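3. Gathering the Demonstrations

3.1 Why we began in simulation

We had hoped, when the project was first laid out, to gather every example on the real arm at our Trarnley bench. After a few weeks of trying, we changed our minds. A person guiding a real arm gets tired, blocks have to be put back by hand, and the lighting in the room drifts from morning to late afternoon in ways that are hard to write down afterward. None of this is fatal, and we do return to the real bench in Section 5, but it made for slow going at a stage when we were still changing our minds about what an episode ought to contain. So we moved the first round of collection into a simulated tabletop, which we call Urkitz, and kept the real arm for later checks.

Urkitz is a modest environment, and we say so with some affection. It has one arm with a two-finger gripper, one table, and a small stock of objects that can be placed on it. The physics are simple. Where we spent most of our effort was on the wrist view, as that is the view the policy relies on during the last stretch of an approach, and it was the view in which our earlier policies made their strangest mistakes. We wanted the learner to see something close to what a wide lens mounted near the gripper would give it – bowed edges, dark corners, a good deal of the robot's own hardware, and some grain over everything.

3.2 Placing objects and lights

At the start of each episode, the objects are dropped at random positions within reach of the arm, and the light is moved to a new spot above the table. We draw the light's height and direction separately, so that a low light from the side turns up as often as a high one. The colors of the table and the background are drawn too, within limits that keep the target block from blending into the surface. We were a little too generous with those limits in the first batch, and several pale tables came out nearly the same shade as the block. Those episodes were thrown out and collected again.

The choice we argued over longest was whether to let the arm cast a shadow. Leaving shadows out makes rendering faster and gives a cleaner view of the objects. It also makes the policy rather helpless on a real bench, where the gripper's own shadow slides over the target just when the fingers are getting close. In the end we kept the shadows in for every episode, and we let them be as large and as awkward as the light happened to make them. Flat patches and small extra objects were left on the table for much the same reason, so that the learner would have to tell a thing that can be gripped from a mark on a surface.
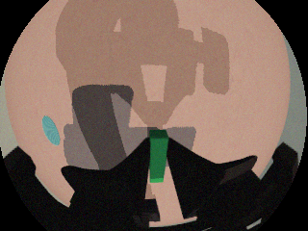

Figure 3. Wrist view from a simulated episode, with the green block between the gripper fingers and the arm's shadow across the table. The gray-mauve patch and the small teal oval lie to the left.

Views like the one in Figure 3 are the part of the collection we care about most. The shadow comes to a blunt point close to the top of the block, and a dark band crosses the gray-mauve patch before disappearing behind the left finger. A policy trained without shadows could easily take either of these for the edge of an object. In an early trial of ours, one such policy did something very much like that: it closed the gripper a little above the block again and again, following the boundary of the shadow with great confidence. We found this discouraging at the time, but it settled the argument.

3.3 How an episode is recorded

Each episode was driven by an operator who sat at a desk with a handheld controller and watched two views, one from the wrist and one from a fixed spot beside the table. The operator moved the arm toward the block, closed the fingers, lifted, and held still for a moment before pressing a button to end the recording. We asked operators to work at whatever speed felt natural. An earlier guide had told them to move slowly and smoothly, and the policies trained on that data hovered over the block for so long that it became a joke in the lab. With the looser instruction the motions are less pretty, with small corrections near the end, and we believe those corrections are among the most useful things in the data.

We stored the wrist view, the side view, the joint positions, the opening of the gripper, and the command sent at each step. Each stored frame was rendered with its grain already applied. We considered adding the grain later, during training, which would have let us vary it more freely, but we wanted the operators to see just what the learner would see. If a person cannot find the near edge of a block through the speckle, it seems unfair to ask it of a policy.

3.4 Sorting and keeping

The full collection came to 726 episodes after sorting. Every recording was watched from start to finish by a person who had not driven it, and marked as kept, repaired, or dropped. Repairs were small matters, such as trimming a long pause at the beginning when the operator was still settling in. Episodes were dropped if the block left the table, if the fingers passed through it because of a fault in the contact model, or if the final hold was too short to judge.

Attempts in which the gripper missed and the operator tried again were kept whole. We went back and forth on this. Our first filter, borrowed from our older Grønli pipeline, removed any episode with a second try, and it left us with a tidy set from which the policy learned very little about recovering. We then set aside 15 percent of the kept episodes for validation, taking care that no light position was shared between the two parts. The training procedure itself, which follows Sundard with 2 changes to the image encoder, is described in the next section.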